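Speaker notes - "The robot got the door, we got our mornings back"
Armelle Huet, Brisberg housekeeping and rooms

Hello, thanks for squeezing in. Say who I am: eleven years turning rooms, now I train the people who turn them. I'm not an engineer, so if you want motor specs, find Bülent Tatlı at the coffee table afterward. He'll be thrilled.

Start with the shoulder story. Wardrobe doors, drawers, bunk ladders - we have 208 rooms and every one has something heavy or stiff in it that has to be opened, checked and closed. Ask the room: who has a bad wrist? Wait for hands.

Then the simulator. Before anything rolls into a real room, it practices in a made-up one on a computer. I love this part! Two arms, a bunk bed, a big wooden door, even Starry Night on the wall.

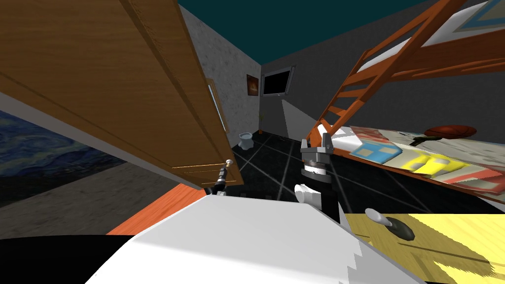 What changed for us first was the talking. Bülent's group had never asked a room attendant how she opens a door. Lerato Mahlangu spent a whole afternoon showing them: hip first, hand second, never yank. They wrote it all down and then asked her to do it again slower. She came back grinning and said it was the first time in her working life that someone took notes on her.

(Slow down here, I always rush it.)

So now there's a new job. Lerato and Mbali Joubert each spend two mornings a week at the screens, going through practice runs and marking the ones they wouldn't accept from a trainee. Same pay grade to begin with, which was wrong, and we said so. It was fixed in April.

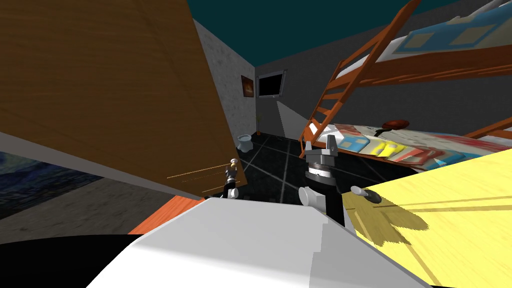
Tight spaces are where the attendants are miles ahead of the programmers. Mbali will look at a run for a few seconds and tell you the arm is coming in from a silly side, with furniture right next to it. You get that from years of backing out of small rooms with your arms full.

Be fair about the worries. Lungile Hlongwane asked me straight out whether she was training her replacement. I didn't have a good answer that day. What we have now is a written agreement that nobody loses hours while the Miltum project runs, and a say in which tasks get handed over. Beds stay with us. People wanted that, and strongly.
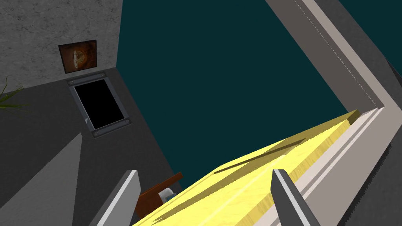
Back to hands and wrists. About 95 people on our team, and the thing I hear most is that they want the stiff, awkward stuff gone and the guest stuff left alone. Fine by me! I'd happily never wrestle another swollen drawer.

If there's time: read Lungile's list of tasks she'd give away tomorrow. It has 19 lines and gets a laugh at the bathroom one.

Questions. Repeat them into the mic, the back row can't hear.

Recent talks
Fiston: Night Shift With a Floor Robot
What the Oosthuizen Laundry Crew Asked For
Training the Trainers at Miltum
Who Gets to Press Stop?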